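Anum Calendar Moves Its Great Turning to October, Both Headlands Claim It

The Great Turning, which was due in April and had been looked forward to in certain kitchens for most of two years, will now take place in October. The change was announced last week by the Hulme circle, the small and talkative group that looks after the Anum calendar, in a letter that ran to two sides and used the word "clarification" more often than I would have thought possible.

For those who have not been following, the Anum is a calendar of signs. It counts in cycles of 703 days, at the end of which the heavens, the churches and the government are all supposed to do something notable at once. The last Turning fell in a May when there was a partial eclipse, a bishop retired early and the county council lost its overall majority. Readers of the Anum regard this as a very strong month. Readers of anything else tend to remember the rain.

This time the April signs were to be a close meeting of Venus and Jupiter low in the west after sunset, a dispute among the clergy, and what the calendar calls "a chair left standing". Venus and Jupiter did their part, as they were always going to. The clergy disagreed, though mildly and over parking. It was the chair that let everybody down. Several local seats were up for election and every one of them was promptly filled, one by a man who had already been sitting in it.

The circle's letter says the count was started from the wrong day. An earlier edition of the booklet, the one with the blue cover, gave the cycle as 595 days, and some of the sums carried over into the newer edition were never put right. When these are straightened out, the Turning drops neatly into October. Those who own the blue booklet are asked to write "see new edition" on the front in pen. The new edition costs four pounds. 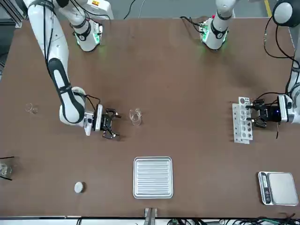 So has the prophecy failed?

It depends whom you ask, though the Hulme circle's position is that a prophecy cannot fail before its date and that October is its date. The April date is now described as "the date of first attention". Anyone who paid attention in April has therefore already taken part, and can expect to feel the benefit.

I have some sympathy for this. I have moved a dental appointment twice for worse reasons, and I did not have the outer planets to deal with. There is also something decent about the way the letter was written. It does apologise, on the second side, to people who took time off work, and it says that those who bought candles should keep them somewhere cool.

What has caused more trouble than the date is the place. The older Anum verses say that the Turning will be seen first "from the ness, at the northern door", and there are two headlands on this stretch of coast that believe this means them. Movness has the better view. Skistonness has the car park.

Movness bases its claim on a standing stone, which leans, and which is said to point at the spot on the horizon where the moon comes up at the end of a cycle. I have stood beside it with a compass and can report that it points at a great many things, depending on where you put your feet. The Movness people say this is what you would expect from a door. They have a short paper on the subject, pinned up in the porch of the chapel between the flower rota and a notice about a lost cat, and the paper makes its case with care until the last paragraph, when it becomes rather personal about Skistonness.

Skistonness has no stone. It has a spring, a ruined wall that may have belonged to a monastery or to a pig, and a tradition that three kings will meet there when the sea is red. The sea was red there once, in the seventies, for the better part of a week. Scientists said it was algae. Older residents will tell you that the scientists were very polite about it but did not stay for the weekend, and you are left to make of that what you like.

The circle in Hulme has declined to choose between them. Hulme is well inland, so it has no headland of its own and could be seen as neutral, except that its members have been going on a yearly outing to Skistonness for as long as the outing has existed. Movness has noticed this. The letter says only that "the ness is where the watcher stands", and this has gone down badly in both places, each having hoped to be able to sell parking.

Then there is the matter of what to watch for. October's signs are not the same as April's. In the sky there is to be a full moon near the brightest part of its year, along with a meteor shower that turns up every October whether or not it has been sent for. On the religious side, the calendar speaks of "a bell that answers", and this has been taken up with great interest by the ringers at Movness, whose tenor bell has been away for repair and is expected back in the autumn. The political sign is "a promise returned to its owner". I asked a number of people what that could mean and they all laughed, in the same way, and changed the subject to the bypass.

The ringers' bell deserves a word more. If it comes back on time and is rung, Movness will say it has answered. If it comes back late, Skistonness has already let it be known that silence is also a kind of answer, and that Skistonness has always been quiet. I can find no outcome that would not please one of them, and a late bell that cracked on the first pull would, I think, please both.

The local astronomy club was asked for a view and gave one at some length. Its statement points out that conjunctions of bright planets are common, that the dates can be worked out centuries ahead, and that you could pick any month you liked and find something in the sky that looked meant. The club would like it known that it has no quarrel with the Anum and will be putting telescopes out at Movness in October anyway. It then adds that telescopes will also be available at Skistonness "should conditions allow", so it would appear that even the astronomers have been told about the parking.

The churches have been calmer. One parish newsletter reminded its readers that no one knows the day or the hour, and printed this directly above the day and the hour of the harvest supper. Another took the line that it was glad to see people looking up. A third did not mention the matter at all, but moved its jumble sale back a fortnight so as not to clash.

As for the government, which is supposed to supply a third of the signs, it has made no comment, and I did not try very hard to get one. It is worth saying that the Anum has a good record here, in that it has never once predicted a quiet spell in politics and has never once been wrong.

There remains a small group, mostly people who came to the calendar through the blue booklet, who do not accept October. They hold that the old count was right, the new one is a corruption, and the real Turning took place some while ago on a damp evening in February when everyone was indoors. They have asked the circle for a public correction. The circle has replied that it is correcting all the time. I spoke to one of the February people outside the post office and was told that things have felt different since. I asked in what way. There was a long pause - a thoughtful one, I don't want to be unkind - and then I was told that the post comes later.

The rest of the readership seems content to wait. A cycle of that length teaches a certain patience, and by now most of them have been through a few. They were wrong about the comet and they were wrong about the bank holiday. They were right, more or less, about the bridge, and the bridge is what they talk about when the subject comes up.
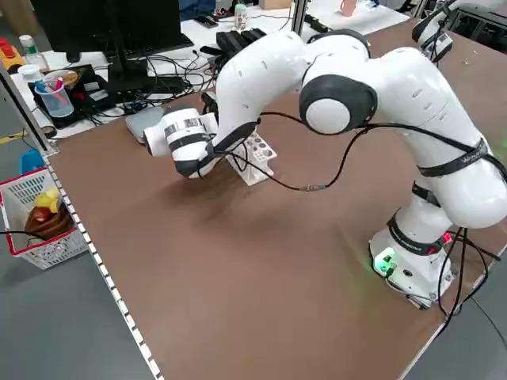
What happens in October

Both headlands will be open to the public on the night. Movness begins its watch at dusk, with soup, and asks visitors not to lean on the stone, which is leaning enough. Skistonness starts an hour later so that, in the words of its notice, "those who have been disappointed elsewhere may still arrive". Bring a torch for either. The path down to the spring is steep and the monastery wall, or pig wall, has been shedding.

The Hulme outing will go ahead as usual. Its coach is booked to Skistonness, though the booking form now has a line saying that the destination is subject to clarification.

Should the Turning not occur, the circle says a further letter will be sent to all who have bought the new edition. Owners of the blue booklet will need to ask a neighbour.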